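Lesego Sithole logged the session at the Bridon annex under Nov 1, 2023, operator one, task code 20, towel fold. The target was 70 accepted demonstrations. The rig was a Gremura, driven from a leader arm clamped to the next bench, and the leader arm had play in its third joint that she had reported in March.

The procedure was two pages long. Start with the fingers open. Approach the corner from the side, stop, close, lift, carry, release. Pauses longer than 20 frames were to be trimmed. Hesitation was to be trimmed. Jacobs had underlined the second one. 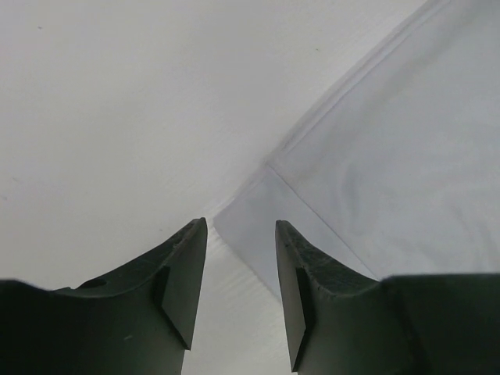

She held the leader arm still and watched the wrist view. Her mother had folded cloths for the hotel in Braltden, and her mother had always hesitated before the corner - a short stop, hand flat, then the pinch. Lesego did the same thing. It was in every one of her episodes, between the approach and the close.

Jacobs came in at episode 60 with the replay from the night run.

"It stops," he said. "Before it grips. You trimmed these?"

"All of them."

"Then where is it getting it from?"

She opened the file. The policy approached, slowed, and waited over the corner. She checked the log for dropped packets and found none. The trimmed set held 158 episodes, and 158 was the number she had submitted.

"Does it miss the grasp?" she asked.

"No. It just stops first."

She entered the pause under remarks, left the severity field blank, and squeezed the trigger for episode 61.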